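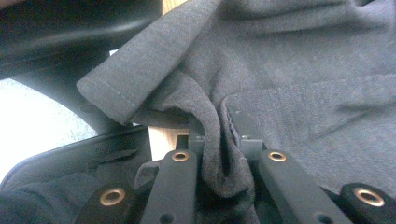

*Dark gray knit, pinched in the middle.*

So the grip wouldn't let go. I squeezed the release, I squeezed it again (harder, as if that ever helped anything), and the Jimell just kept hold of a fistful of sweatshirt and hummed at me. The screen said 541. I'd never had a 541 before! I'd had plenty of others, and I knew most of them by heart, but this one wasn't on the card taped up by the door.

I called Hedvig Moen, who was two rooms over eating soup.

"Did you touch the fingers?" she said.

"No."

"Good. Don't touch the fingers."

I had been about to touch the fingers. My left hand was already halfway there, and I put it in my pocket and left it in there while she found her shoes. I'd signed the sheet in August, same as everyone, the one that says power off first and hands second, and I remember thinking it was a silly thing to have to sign.

She came in, looked at the screen, and pulled the plug straight out of the wall. The humming stopped. Then we stood there and listened to the clock, the full 20 seconds, and right at the end the thing snapped open and shut and open again, all by itself, so fast I only heard it. The sweatshirt slid off.

"Well," said Hedvig.

I sat down for a bit after that.

She wrote it up for Tumis as report 3208 and made me read it back to her out loud. It was four lines long, and my pocket wasn't in it. They'd send a new spring, they said, or possibly a new board, and until then the Jimell was going in the cupboard with a red tag on it. But there were still bags on the list, and I had two perfectly good hands.
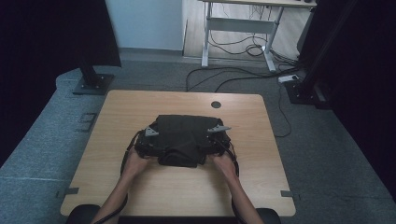 *The black bag, by hand.*

I did that bag much slower than I needed to. I kept flattening the front and then not liking it and starting over, with my thumb going along the side like I was checking it was still attached to me. Hedvig had gone back to her soup. I could hear the spoon.

"All ten?" she shouted through the wall.

"All ten!" I shouted back, and reached for the next one.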